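Duvet keeps bunching up inside the cover - is it the size or the ties?

Posted in Bedding and Laundry, 15 September 2019
Viewed 428 times

I bought a Kultodum duvet cover in January and the insert will not stay put. Every few nights it slides down to the foot of the bed and I wake up with two layers of empty cotton over my shoulders. The cover has ties in the corners but the insert has no loops, so there is nothing to tie them to. I tried safety pins and one of them opened.

The insert is a few years old. The tag is faded, but I measured it at 86 inches wide. The cover is sold as 90 inches wide. Is a difference of 4 inches enough to cause this, or should I be fixing the corners some other way? I would like to avoid buying a new insert if I can.

Flimness

4 inches is on the large side but it's not your main problem. I have a bigger gap than that on the guest bed and it stays where it should, because the corners are tied.

Sew loops onto the insert. You need four pieces of cotton tape, each as long as your finger. Fold each one in half and stitch the ends flat to the corner seam, going back over it a few times. Keep the needle in the seam allowance. If you go through the body of the insert you make holes, and if it's down the feathers will come out of them for years. By hand it is an evening's work.

Then turn the cover inside out, lay it on the bed with the opening at the foot, put the insert on top and tie all four corners before you turn anything. Use a bow if you wash the cover often. A knot gets very tight after a month.

I would also tie the middle of the long sides if you have the patience. Most covers don't have ties there so you have to add both halves. I did this on one and skipped it on the next, and the one with side ties is better - less shaking out in the morning.

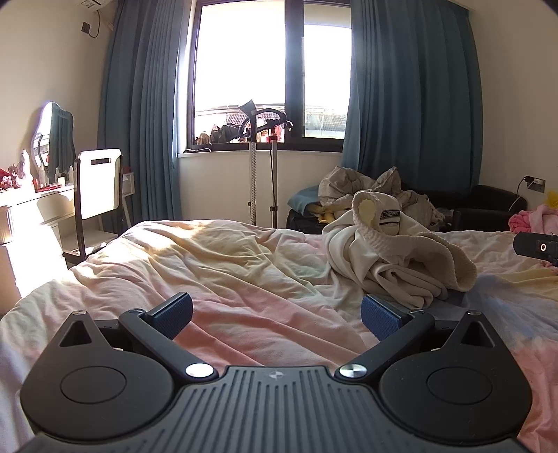 One more thing on washing. Cotton covers usually shrink a little the first few times, so your gap may already be smaller than the label says. Measure the cover itself, flat, seam to seam, before you decide the size is wrong.

Mallet
478 posts

just get the clips. they come in a pack and you pinch the cover and insert together at each corner. no sewing. mine have been on since last winter and only one came off in the wash

Novlow
93 posts

Thanks both. Measured the cover flat and it is 88 inches now, so 2 inches over. I have cotton tape left from some curtains and will do the loops first. If I give up halfway I'll get the clips.

Flimness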